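Keskin bed cell, simulation setup and upkeep
README, last changed Jul 5, 2020
Maintainer: Svenja Ehlers

Keskin is the simulated bedroom cell in the Plikum project. It has one arm with a black parallel gripper, one work surface and a handful of loose objects. This file covers how the cell is set up, how to reset it and what to fix when it drifts.
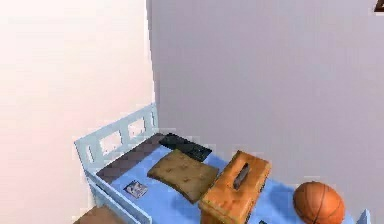 Room view and gripper view, both rendered in simulation.

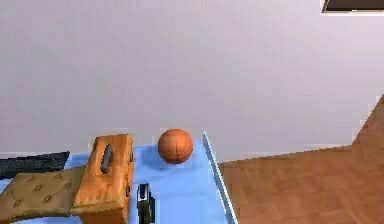
Contents
The release holds 334 episodes: 286 for training and 48 held back, plus one calibration run, which is stored separately in the folder calib. Each episode has two video streams, joint states, gripper opening and the object poses at the first step.

Setting up the cell
Install Brenix first, then unpack the scene files next to it. Start the room without the arm and let the objects settle before you load anything else. If the ball rolls during settling, the surface is not level – check the rotation in surface.cfg, all three values should be zero.
Load the arm second. The gripper must open and close once with no object between the jaws. Write down the closed reading and put it in gripper.cfg as the zero offset.
Seeds run from 1 to 677. Seed 49 starts with the cushion and the tissue box intersecting, and the solver throws both of them on the first step. Skip it.

Regular upkeep
Redo the zero offset after every Brenix update. The old value loads without a warning, and the jaws then stop short on thin objects.
Clear the texture cache when you change an object. Old textures stay on the new mesh otherwise.
Compare the wrist view with the reference render in calib. If the fingertips have moved, reload the camera mount – do not correct it by hand in the viewer, the change is not saved.

Known problems
Contact between the jaws and the ball is too slippery at the default friction. The Gerton patch fixes this and is already applied in the training episodes.
The arm sometimes keeps its last pose after a reset. Run the reset a second time.

Send scene bugs to Svenja with the seed and the Brenix log attached.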